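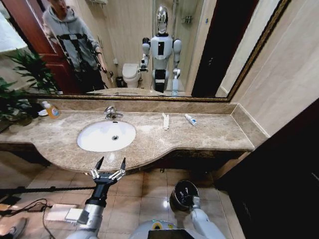

HOME & LIVING

The Small Hotel Learns to Share

When the Tamiru guesthouse in Pesstead closed its front desk last October, most of its regulars thought the place was being sold. The owner, Verna Oyelaran, had a different plan. She kept the 14 rooms, turned the lobby into a shared kitchen, and began renting by the month. 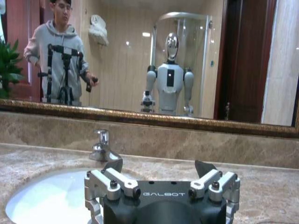

By Margaux Leblanc

Month-long stays used to be a summer business in Pesstead. Now they fill the winter too. Nurses on short contracts take rooms close to the hospital. Couples waiting on a house sale move in with two suitcases and a cat. A room at Tamiru costs $900 a month with heat and water included, and the waiting list runs into spring.

Oyelaran says the money is steadier but the work has changed. Nightly guests wanted fresh sheets and directions to the lake. Monthly guests want a shelf in the refrigerator and a place to get mail.

"People are easy for three days," she says. "After three weeks you learn who cooks fish."

The kitchen took the most thought. She first put in one large stove and found that everyone wanted it at six. A second stove went in before the new year, along with lockers for dry food. The lockers came from Bridik, a local school furniture dealer, and still have stickers inside the doors.

Imani Tran, a traveling nurse, has stayed since January. She had looked at apartments, but every lease ran a full year and the deposits were high. The cheapest one wanted $2,170 before she could pick up the keys. She misses having her own couch. She doesn't miss buying one.

The town has been slow to catch up. Its lodging rules cover hotels and its housing rules cover apartments, and a house like Tamiru sits between the two. Loretta Alcantara, who rents out four rooms above the Kokinari bakery, pays the nightly lodging fee even though her shortest stay is a month. She has asked for a separate permit twice – so far without an answer.

Oyelaran expects to pay the fee again this year. In the meantime she is painting the back stairs and looking for a used washing machine, a big one.

Filed under: Home & Living, Renting, Small Towns

COMMENTS

Sunita Halvorsen
I lived like this for five months after college. Get your own pan and keep it in your room.

lakeroad_dan
$900 with heat is better than anything on my side of town. Does she take dogs?

P. in Pesstead
The bakery rooms are nice but you wake up when the bakers do.

RELATED STORIES
What a Month-to-Month Lease Should Say
Moving With a Cat
Five Suppers for a Shared Stove
The Last Front Desk on Lake Road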